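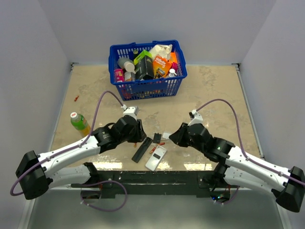

Household basket, back of the table

Home > Storage & Small Repairs > Batteries, Remotes, Chargers
Search this board... Advanced Go
Cells seated too tight in fan remote, and where to store spares
Started by Satish Varma, Sep 6, 2020
799 views

Satish Varma
Two related questions, so one thread.

First, the remote for a Prikon wall fan. White body, battery cover on the back at one end, takes two AA cells side by side across the width. The tray is molded very close to the cell diameter and there is no ribbon under the cells. A fingernail does not get under either end. I have been lifting with the tip of a small flat screwdriver, clear handle, thin shaft, at the lower end of the left cell.

Second, spares. At present they live in the blue mesh basket with everything else that gets bought for the bathroom and the cupboard: razors, spray bottles, boxes. When a remote stops, the whole basket has to be carried to the table and dug through. I would like to fix both in one afternoon.

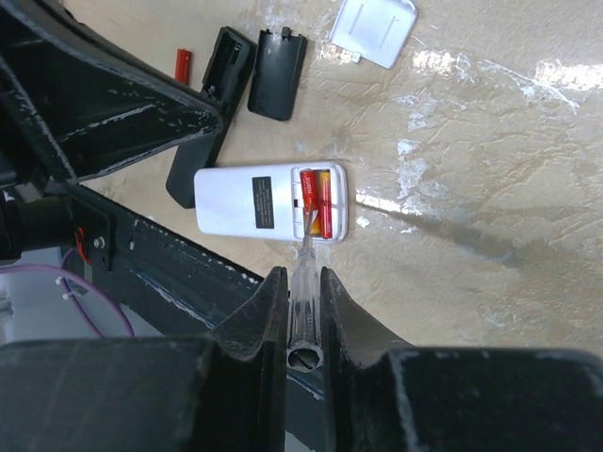

Shaft tip in the open compartment

Questions:
1. Which end of the cell should be lifted first?
2. Is there any risk to the contacts if the shaft goes in at an angle?
3. Loose cells in the basket, yes or no?

Ingeborg Steinbach
1. The negative end, where the spring is. Push the cell toward the spring to compress it, then lift the positive end out. People see a spring, assume that end is under tension and pry there. The coil then catches on the shaft and bends, and a bent coil gives you an intermittent contact that looks like a dead remote.

So to be exact: push toward the negative end, lift at the positive end. My first sentence reads wrong and the edit window has closed.

2. Yes. See above.

3. No.

Satish Varma
Then I need to check which end is which on the left cell before going further. The two cells face opposite ways in most remotes, so the answer differs for left and right. The molded marks in this tray are shallow and I have to hold it to the light.

Ettore Costa
I disagree with using a metal shaft at all. It can touch the contact and the can of the cell at the same time. On an alkaline cell the plastic sleeve is thin and the steel can under it is the positive terminal. Scratch through the sleeve near the negative end, touch the spring with the same blade, and you have shorted the cell. It gets warm, nothing dramatic, but there is no reason to do it.

Use a plastic opening tool, the flat kind sold for phone cases. Sisel makes one with a rounded end that fits a AA tray. A wooden coffee stirrer cut square also works.

Ingeborg Steinbach
The short is possible. In practice the blade is in contact for a second. I have done this with a screwdriver for years and the sleeves come out with a mark at worst. I would take the stirrer if one was on the table. I would not go to a store for it.

Ettore Costa
A nicked sleeve on a cell that goes back into use is a fault you have introduced yourself. If the cells are going to recycling, fine, use what you like.

Satish Varma
They are going to recycling. The remote has had the same pair since April and the range has dropped to less than the width of the room.

Tatiana Kratochvíl
Before anyone replaces anything: measure them. Out of the remote, a AA alkaline under 1.2 V at rest is finished for most purposes. A fan remote draws very little between presses, so it will often carry on with cells that a flashlight would reject. Loss of range can also be a dirty lens at the front of the remote. Wipe that first and test again.

On the tray itself, check for swelling. If a cell has leaked or bulged it will jam in a tray that was never tight to begin with. Look for white crust at the ends. If there is any, gloves, and a cotton swab with a little vinegar on the contacts, then a dry swab.

Satish Varma
No crust that I can find. Both sleeves look clean. I think the tray is simply undersized. Lens wiped, no change. Meter is borrowed out, so no voltage reading until it comes back.

Settimio Lombardi
Undersized trays are common on fan remotes. There is a permanent fix. Cut a strip of ribbon or fabric tape, longer than the tray is deep, lay it across the bottom of the tray under both cells and leave a tail at the side. Fit the cells on top. Fold the tail over so the cover closes on it. Next time, pull the tail. Keep the strip thin. I used Detivent cloth tape once, folded on itself, and the cover would not latch.

Ettore Costa
Agree with the ribbon. Should be standard.

Ingeborg Steinbach
Agree. It must not go between cell and contact. Center it.

Satish Varma
Will do the ribbon when the new pair goes in. Does anyone have a view on rechargeables here? I have 2000 mAh NiMH cells left over from a camera flash.

Tatiana Kratochvíl
Technically fine, 1.2 V nominal, and most infrared remotes accept it. Two objections. Some NiMH cells measure slightly larger across than an alkaline, and your tray is already tight. And capacity is wasted on a remote. Put those where the drain is high and buy plain alkalines for this one.

Ettore Costa
I use NiMH in every remote in the house for one reason, leakage. Alkalines left in a drawer remote for years will leak sooner or later. The capacity argument is correct and I do not care about it.

Tatiana Kratochvíl
Reasonable, if yours fit. Test the fit with one cell and do not force it.

Satish Varma
Noted. That leaves the storage question. The basket is rigid blue plastic with a grid on the sides, open top. It carries well and I do not want to replace it. Current contents are toiletries in retail packaging, a spray bottle, a white bag, the green and black box in the middle, and the orange pack leaning next to it. Small items sink to the bottom, and from the side you can tell there is something down there and that is all. 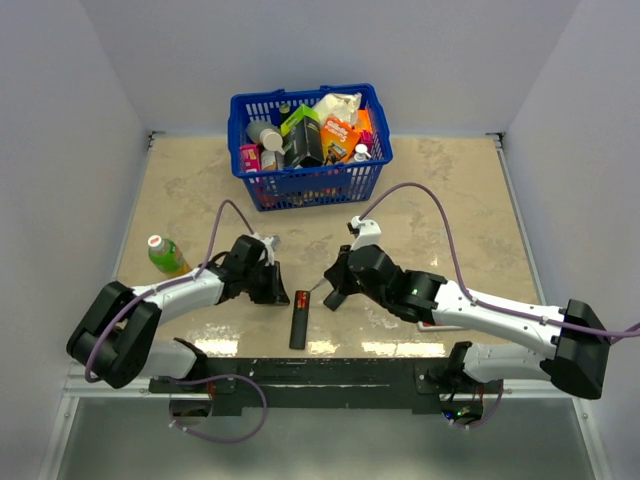
Settimio Lombardi objects to storing cells in there in any form. Bottles with pumps and spray heads weep a little when they are carried at an angle, and liquid on loose cells starts corrosion at the ends. He has had it happen with a shampoo bottle and a pack of AAAs. Copying that from his message to me, he asked that it go in the thread.

Ingeborg Steinbach
I would allow it with a closed box. Hard case with slots, one slot per cell, lid shut. Cocco sells one that holds AA and AAA. Stand it in a corner of the basket, against the mesh, label facing out so it can be read through the openings. The pumps go at the opposite end and upright.

Ettore Costa
Why carry the cells at all? The basket goes where the toiletries go. The remote is in another room. Put the case in the drawer with the remotes and the screwdriver and the problem goes away.

Ingeborg Steinbach
That assumes a free drawer.

Ettore Costa
A case that size does not need a free drawer.

Satish Varma
There is space in the drawer if the old manuals come out. For the basket I will take the tall boxes out of the middle and stand them along the back, so the low things are reachable from the front. Does it matter if bottles share the basket with cardboard packaging?

Tatiana Kratochvíl
Only if they leak. Put the bottles in a shallow tray inside the basket. Mesh does not hold liquid, it goes straight through onto the shelf.

Settimio Lombardi
Also do not mix used and new cells in the case. Tape over the ends of the used ones and keep them in a separate jar until the recycling trip. If you want a rule, used cells never go back in a slot.

Satish Varma
Understood. Plan is: cells out, positive end first, with a stirrer if I can find one. Ribbon in. Slotted case to the drawer. Tray in the basket for the bottles. I will post the voltages when I have the meter back.

Ettore Costa
Post the tray width too, if you have calipers. I have a Prikon remote with the same complaint and would like to know if it is the same molding.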